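## Clear boxes with tape on the edges - keep or toss?

**kodikara_kas** - Friday, 7:40 am

I have a closet full of clear plastic boxes from when my mother sold buttons. Most of them have tape along the edges and it has gone yellow. I need the closet back by November. Is it worth cleaning them, or should they all go in recycling?

**yufang.l**

Keep the ones that still close. Warm water and dish soap, leave them 16 minutes, then peel from a corner. Cooking oil takes off what's left.

**Stastevham50**

I disagree. Thin clear plastic goes brittle and you end up with cracked boxes and buttons on the floor. I threw out mine and bought drawers.

**yufang.l**

Some do crack. Mine are fine and they sit in a sunny room. Depends on the plastic.

**kodikara_kas**

How do I tell which kind I have?

**Stastevham50**

Squeeze the long side. If it creaks, toss it. Also check your town's rules - Ilbridge won't take them with tape on.

**o_harasym**

Don't soak them if there are paper labels you want to keep. I lost a whole set of labels that way. Hair dryer on low, and go slowly.

I work on a white table when I sort mine. Lay each box on its side and look through the wall for cracks and fold lines. Glare can hide them, so turn the box a little and look again. 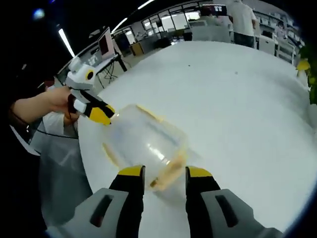

## Replies, page 2

**kodikara_kas**

Tried the squeeze test last night. More of them creaked than I hoped. The tape is coming off the good ones with soap, but the oil made a mess and I had to wash them twice.

**Stastevham50**

Use less oil. And I still say drawers.

**o_harasym**

Let them dry with the lids off before you put anything back in. Overnight is enough.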